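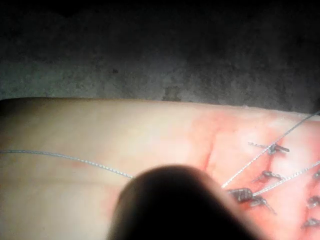 The practice pad is the cheapest thing on a suturing bench and the first to wear out. A trainee gets through needles slowly and thread quickly, but the pad takes every mistake and keeps it. By the time the stitches are even, the surface is usually past using.

Most pads sold to skills labs follow one pattern: a pale skin layer over a softer base, with one or more cuts made in advance. Joneo, a small maker of bench models, sells its standard pad in a single thickness of 7 millimeters. Prandora, its main competitor, offers a stiffer skin and a looser base. The difference is easy to feel. On the Joneo pad the needle goes in with little push and tends to wander at depth. On the Prandora pad it needs a firm start, and a hesitant wrist leaves a dent before it leaves a hole.

Neither behaves like living skin, and neither maker says it does. What the pads reproduce is edge behavior. A cut in a layered pad gapes when the surface is bent and closes when it is laid flat, so the trainee has to bring the edges together without overlapping them. Pull too hard and the skin puckers into a ridge. Pull too little and the edges sit apart between stitches.

Color matters more than the catalogs suggest. A uniformly pale pad shows a dark cut clearly from any angle, and beginners come to depend on that contrast. A reddened zone around the cut takes some of it away. The edge then has to be found by its shadow and by the way the surface folds.

Ibarra, a skills lab that runs 44 bench sessions in a term, replaced its pale pads with reddened ones in March. Its instructors report slower first rows and better placed second rows. They also report more cleaning. Stain travels on gloves and instrument tips, and a mark on the pale part of a pad rarely comes out completely.

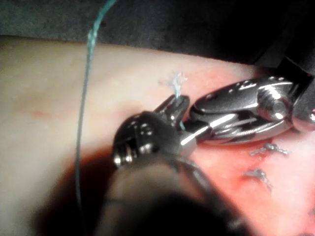

Knots are where a pad is tested hardest. Each throw pulls on the same 2 holes, and a soft skin layer begins to tear before the knot is down. The usual advice is to lay the first throw flat, set the second in the opposite direction, and tighten along the line of the knot — never straight up. On a bench pad, lifting shows at once as a small tent in the surface.

Thread color is a practical choice too. Blue and green stand out against pink and red, which makes a loose loop easy to find. Braided thread holds a knot well and frays when cut with dull blades. Tail length should be settled before the session starts. Long tails fall across the next stitch and get caught in it; very short ones can slip back through the knot.

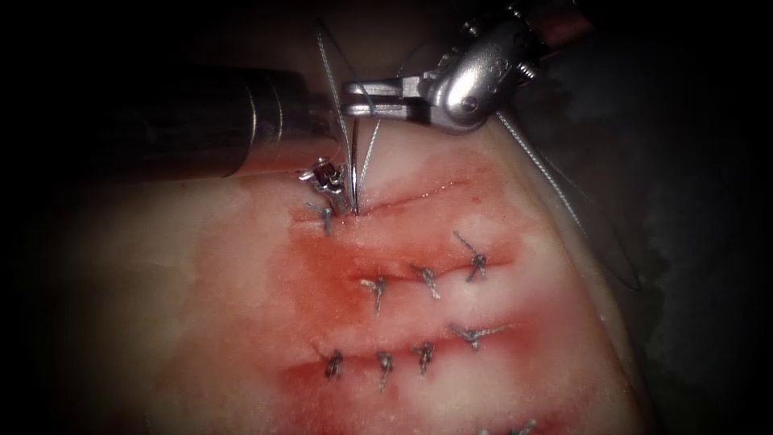
Three incisions in one slab, with the upper line being sutured and the two lower lines closed.

Spacing the cuts is a compromise. Set close together, they save material, but each closed row tightens the skin beside it and changes the pull on the next. Vurkham, which tests materials for several pad makers, works its samples through 2,000 needle passes and records where the first tear runs. In layered pads it usually runs from a stitch hole toward the nearest cut.

The practical order is to begin with the cut farthest from the instruments' resting side and work back. Finished rows should be left in place until the whole pad has been reviewed. Once the thread is pulled, the holes close partway and the spacing can no longer be measured. A used pad can be turned and cut again on the reverse if the base is intact, though the needle will meet the soft layer first and the exercise becomes a different one.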